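Rear Suspension Sag and Lap Time Consistency on a Club-Level 300 cc Race Motorcycle

Final report, Vehicle Dynamics Project Course

Summary

The project examined whether rear suspension sag has a measurable effect on lap time consistency for a lightweight production-class motorcycle ridden by a first-season club racer. Two sag settings were compared over three practice days at the Vamberg circuit. The stiffer setting gave a slightly better best lap. The softer setting gave less spread between laps and was preferred by the rider for race use. The data set is small and the results apply to one rider, one motorcycle and one track.
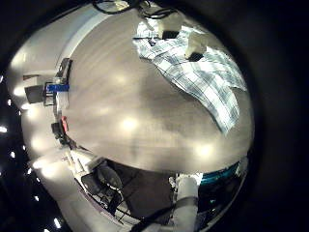
By Zachary Nguyen and Zubaida Awan
Project supervisor: Marina Karagiannis
Submitted 5 Oct 2021

1. Background

Riders entering the Durrani Cup lightweight class use production motorcycles with limited changes allowed. The engine must remain stock. The rear shock absorber may be replaced, and the fork springs and oil may be changed. Most new entrants replace the shock and then run it at whatever setting it was delivered with.

Sag is the distance the suspension compresses under load from its fully extended position. Static sag is measured with the motorcycle standing under its own weight. Rider sag is measured with the rider seated in full gear. Rider sag is adjusted by changing spring preload, and if the static figure then falls outside the usual range, the spring rate is wrong for the rider.

Textbooks on motorcycle handling agree that too much rear sag slows the steering and makes the machine run wide on corner exit. Too little sag reduces the travel available for the wheel to follow dips in the surface. Less is written about how these effects show up in the lap times of an inexperienced rider, whose own variation from lap to lap may be larger than the effect being studied. This was the reason for looking at spread as well as best lap.

2. Motorcycle and rider

The test motorcycle was a twin-cylinder 300 cc machine prepared to Durrani Cup rules by Faisal Cheema, who also rode it in all sessions. The rear shock was a Trasta unit with adjustable preload and rebound damping. Compression damping on this model is fixed. The fork had linear springs matched to the rider's weight and was not adjusted during the project.

The rider had completed a race school in March and had ridden at Vamberg before the first test day. No race had been entered at that point. His riding weight in leathers, boots, helmet and back protector was checked at the start of each day and did not change enough to affect the sag measurement.

3. Track

Vamberg is a clockwise circuit with a lap length of 3022 m. The main straight is 900 m long and ends in a second-gear right-hand corner, where the motorcycle reaches its hardest braking of the lap. The middle part of the circuit is a series of medium-speed bends with little straight running between them. The surface there is patched, and the bumps on the inside line of Turn 6 are well known to local riders. The final corner is long and has a constant radius, so drive out of it sets the speed along the straight.

4. Method

Setting A was 25 mm of rider sag. Setting B was 33 mm. Rebound damping was set on the first day with the help of Mitsuko Matsuda, who has worked as a suspension technician in the paddock for several seasons, and was left alone after that. Rear ride height was corrected at the shock mount so that the seated ride height was the same for both settings. Without this correction the change in sag would also have changed the steering geometry, and the two effects could not have been separated.

Sessions were run in the order A, B, B, A on each test day to limit the effect of rising track temperature and rider fatigue. Tire pressures were set in the pits before every session. The same tire model was used throughout, with a new rear tire fitted at the start of each day.

Lap times and GPS position were recorded with a Jasance lap timer attached behind the windscreen. Out laps, in laps and any lap spoiled by slower traffic were removed. Traffic laps were identified from the rider's notes, made directly after each session, and not from the times themselves. Rear suspension travel was checked with a rubber band around the shock shaft, giving only the maximum compression in each session. A linear potentiometer would have given the full travel history but was outside the project budget.

5. Results

A total of 40 timed laps remained after filtering, divided equally between the two settings. The fastest lap of the project was set with Setting A. The difference to the fastest lap with Setting B was smaller than the normal variation within a single session, and no weight should be put on it.

The spread was different. With Setting B the times fell in a narrower band on all three days. Sector times show that most of the extra spread with Setting A came from the middle part of the circuit. The first and last sectors were nearly the same for both.

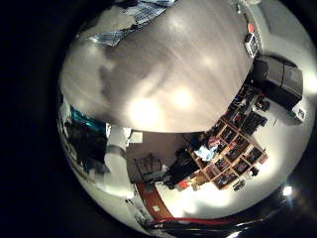

Figure 1. Gray wood-grain surface, checkered cloth and shelving unit.

The rider's notes agree with the sector data. With Setting A he reported that the rear wheel skipped over the patches at Turn 6 and that he sometimes moved to a wider line to avoid them. With Setting B he stayed on the inside line but found the motorcycle slower to change direction. Maximum shock travel was greater with Setting B, as expected, and the bump stop was not reached in any session.

6. Discussion

The narrower spread with Setting B is most likely the result of line choice. A rider who is unsure about a bump will not take the same line every lap, and the lap time follows. An experienced rider might use Setting A without this problem and gain from the quicker steering.

The main weakness is that the rider knew which setting was fitted. Blind testing was planned, but the difference could be felt as soon as he sat on the motorcycle. A second weakness is learning. His times improved over the three days, and the A, B, B, A order cancels only the part of this improvement that was steady within a day.

GPS position was logged but was used only for sector splits. The trace was not accurate enough to show the change of line at Turn 6, so that part of the explanation rests on the rider's notes.

7. Recommendations

Setting B should be used for the first Durrani Cup round. The fork should be tested next, starting with oil level, as the rider reported some dive at the end of the main straight with both settings. Shock oil should be replaced after 1000 km of track use. Any repeat of this work should include a second rider and a travel sensor on the rear shock.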